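Rostel Hand-Held Gripper Kit: Frequently Asked Questions

What comes in the kit?
Two hand-held grippers, a charger, spare fingertips and a carry case. Camera mounts are sold separately.

Do I need a robot arm to use it?
No. You hold the grippers yourself and record the task. The recordings can be used later to program an arm.

What can it pick up?
Household and light retail items up to 200 grams. Clothes hangers, cutlery and folded shirts are common starting points.
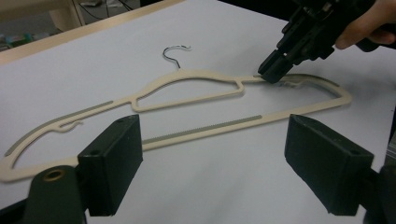
Thin items take some practice. Most people get a better grip by closing the fingers slowly, and our practice guide has 4 short exercises for this.

How long do the fingertips last?
We recommend changing them after 1,000 grasps, or sooner if the surface looks worn. Replacements come in grey or black.

Can I rent before I buy?
Yes. Rentals are organised by Jelik and the fee comes off the purchase price.

Who do I contact about repairs?
Email Aušra Krūmiņa in our service centre, with your serial number.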